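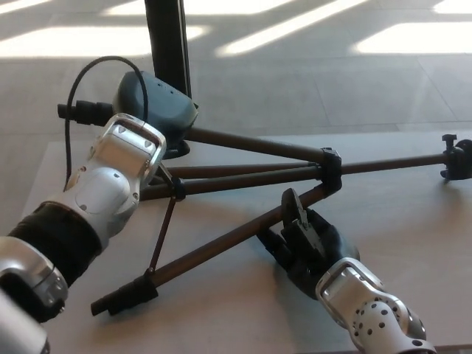 Dataset documentation

Rowbotham Visitor Climate and Season Notes

Summary

The Rowbotham Visitor Climate and Season Notes are a collection of 3,065 short written entries on weather, daylight and seasonal access at places of interest to travellers. Each entry covers one place in one calendar month. The collection was prepared by the travel information desk at Jurance for use in printed guides, hotel information sheets and trip planning tools, and is now released for general reuse under the terms set out below.

The entries cover 38 towns and their surrounding districts. They are written in English and are intended to be read by members of the public without further explanation.

Maintainers

Editorial lead: Denise Haworth
Data preparation: Reece Bickerstaff
Place names and Spanish-language sources: Uriel Retamal
Corrections and enquiries: Graham Mellor

Contents of the release

The release consists of two files. The first, entries, holds the text of the notes together with their place and month. The second, places, holds one row for each place of interest and gives its district, its height above sea level and the name of the nearest town in the collection.

Not every place has an entry for every month. Mountain paths, island ferries and gardens that close for part of the year have entries only for the months in which a visitor could reasonably expect to reach them. A missing month should not be read as a statement that the place is closed.

Fields in the entries file

place_id – a short code that matches a row in the places file.
month – the month in full, for example October.
day_temp – the usual daytime temperature, in degrees Celsius, given as a single figure or a range.
night_temp – the usual temperature after dark, in the same form.
rain – one of five words: dry, light, mixed, wet, heavy.
wind – a short phrase, left blank where the source gave no information.
daylight – sunrise and sunset for the middle of the month, local time.
clothing – one or two sentences of advice.
note – the main text, between one and six sentences.
checked_by – the initials of the last editor to review the entry.

Temperatures are stored as text, as ranges are common. Users who require numbers should split the field on the word "to" and treat a single figure as both the lower and the upper value.

How the notes were written

First drafts were based on station averages, on the seasonal pages issued by local tourist offices and on questionnaires returned by guest houses. Where these sources disagreed, station averages were used for temperature, and the local account was preferred for wind, mist and the state of footpaths. Averages were taken over 30 years wherever a station had been open that long. For newer stations the full available record was used, and the entry carries the phrase "short record" at the end of the note.

Drafts were then edited to a common style by Jordan Bunting and read a second time by a member of the desk who had not worked on the draft. Entries describing religious festivals, harvest fairs and other events tied to the season were checked against the most recent programme that could be obtained. Event dates have been left out of the text on purpose, as many of them move from year to year.

Intended use

The notes are suitable for general travel writing, for comparing months when planning a visit and for teaching material in geography and tourism courses. They may also be used to test search and summary tools that handle short factual text.

They are not a forecast and must not be used for decisions about safety. This applies in particular to high passes, river crossings and open water, where conditions on a given day may be far from the monthly average. Users publishing the notes alongside routes of this kind are asked to direct readers to the local weather service.

Known limitations

Coverage is uneven. The coastal districts around Trinico have the fullest set of entries, with most places described in all twelve months. The upland district of Cakora relies on a single valley station, and temperatures for villages above it were adjusted for height. Visitors to the upper villages have told the desk that evenings in spring and autumn are colder than the notes suggest – this is under review.

Wind is the weakest field. Guest houses tended to report it only when it was strong, and a blank should not be taken to mean calm conditions.

The clothing advice was written with an adult walker in mind. It makes no particular provision for small children or for travellers with medical needs.

Place names follow local usage at the time of editing. Older spellings found in guidebooks are listed in the places file under other_names, though the list is incomplete for Cakora.

Changes in this release

The rain field now uses five words in place of the earlier four, with "mixed" added for months of changeable showers. Sunrise and sunset times have been recalculated for all places. Duplicate October entries for the Trinico harbour walks have been merged. The field formerly named advice is now named clothing.

Terms of use

The notes may be copied, adapted and republished, including in commercial guides, provided that Jurance is named as the source and any changes to the text are made clear. Photographs supplied by guest houses do not form part of the release.

Corrections

Corrections should be sent to Graham Mellor at the Jurance travel information desk, quoting the place_id and the month. A source should be given where possible. Accepted corrections are included in the next release, and the initials in checked_by are updated at the same time.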